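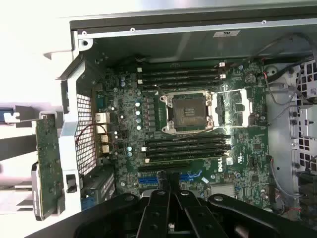

*A desktop computer with its case open and the motherboard showing.*

Senga Lennox has 16 old desktops going at once, and she can tell you what every one of them sounds like starting up! Her repair nights in Addale began in April, and people now drive in from Davholm with a tower on the back seat (and usually a pie). I brought my own wheezy machine along and stayed until closing. Casimiro Prieto, at the next bench, talked me through fans, dust and the joy of a good screwdriver. I can't wait to go back.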